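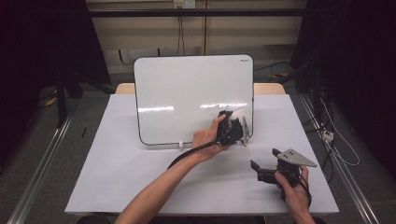

Fig. 1. Reflected light on a glossy whiteboard.

Handout 43: Specular and diffuse reflection from flat surfaces

Notes prepared by Bimla Yadav, with corrections by Ashok Kandpal. Read with chapter 4 of the course reader. The derivation of the Fresnel equations was given in the previous unit and is not repeated.

1. Two components

Light falling on a coated surface is returned in two parts. The first is reflected at the boundary between air and coating. If the boundary is smooth, this part leaves at an angle equal to the angle of incidence, measured from the normal, and carries the colour of the source. The second part enters the coating, is scattered by pigment and leaves in many directions. It carries the colour of the pigment.

For a clear coating of refractive index 1.5, the share reflected at the boundary at normal incidence is

R = ((n - 1) / (n + 1))^2 = 0.04

This share rises slowly at first and then steeply as the light approaches grazing incidence. A surface that looks matt from the front may therefore show a clear reflection of a window when viewed along its length.

2. Roughness

A rough boundary spreads the first component over a range of directions. The total amount reflected changes little, but the peak is lower and wider. Students often write that a matt finish "absorbs the glare". This is wrong and loses marks.

3. Luminance of a diffuse surface

For an ideal diffuse surface with reflectance r under illuminance E (in lux), the luminance is

L = rE / pi

in candelas per square metre. It does not depend on the direction of view. With E = 200 lux and a reflectance of 70 per cent, L is 45 to the nearest whole number.

4. Veiling reflection

When the image of a lamp lies over printed or written matter, its luminance is added to both the background and the mark. Let the background have luminance Lb, the mark Lm and the veil Lv. The contrast becomes

C = (Lb - Lm) / (Lb + Lv)

The numerator is unchanged because Lv cancels. Take Lb = 45 and Lm = 3. With no veil, C = 0.93. A lamp of luminance 10 000 seen near normal incidence gives Lv = 400, and C falls to 0.09. Raising the output of the same lamp raises all three luminances together and leaves C as it was.

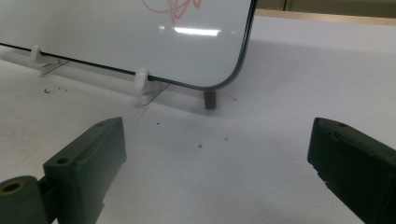

Page last changed: January, by B. Yadav

5. Position of the source

The reflected image of a lamp in a flat surface lies as far behind the surface as the lamp lies in front. To find whether a reader will meet it, draw the line from the eye to this image. If the line crosses the surface within its edges, the reflection is visible. Tilting the surface through an angle a turns the reflected ray through 2a, so small changes of tilt are often enough.

6. Exercises

(a) Repeat the calculation in section 4 for a mark of reflectance 0.30. State the contrast with and without the veil.

(b) A surface is tilted through six degrees. Find the displacement of the reflected ray at a distance of two metres.

(c) The Hatemier notes of 1995 treat the boundary reflection as constant for all angles. Give the range of angles over which this is acceptable for n = 1.5, and state your tolerance.

Written answers go to Ashok Kandpal before the next problem class.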